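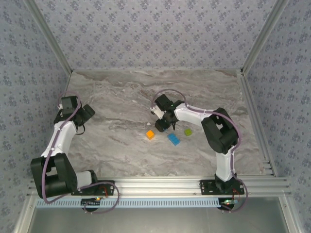 Toy brick library adds morning hours and asks for long pieces

By Qianru Dai
July

Search this site Enter keyword Go

The toy brick library on Gomton Street will open in the mornings through the end of the summer, after a busy spring in which 93 families signed up to borrow building blocks.

The library lends studded plastic bricks by the tub, the same way other libraries lend books. A family can take home 2 tubs at a time and keep them for up to 4 weeks. There is no charge to join, and late tubs are not fined.

Jocelyn Layug, who started the library in the back half of the former Kwiatkowski shoe store, said most of the new borrowers have children under six. The mornings suit them better than the old hours, which began at 3 p.m.

"We had parents standing outside with strollers at ten o'clock, reading the sign," Layug said. "So now we open at ten."

The library is also asking for donated bricks. Long rectangular ones are needed most, in any color. Small blocks come in by the bagful, Layug said, but the longer pieces tend to stay at home, where children use them for walls and bridges. Blue and green are running low in the tubs for younger children, which are sorted by color.

Donations should be loose bricks only – no instruction books, no boxes. Pieces with tooth marks are fine. Cracked ones are thrown out. Everything is washed in mesh bags and dried on towels before it goes into a tub, and that takes a day or two, so donors should not expect to see their bricks on the shelf right away.

Hongmei Fu brought in a suitcase of bricks that had belonged to her two sons, now both in college. She kept back a few.

"The orange ones were always fought over," Fu said. "I thought they could each have some."

A table for building on site will be set up by the front window during the morning hours. Children must have an adult with them. Yutong Zou will lead a free building hour at 11 a.m. for ages four to seven, with space for a small group. Names are taken at the door.

The library is at 579 Gomton Street, next to the laundromat. Parking is behind the building, and the rear entrance has a ramp. Afternoon hours stay the same.

Contact the newsroom | Copyright Gomton Street News | Back to top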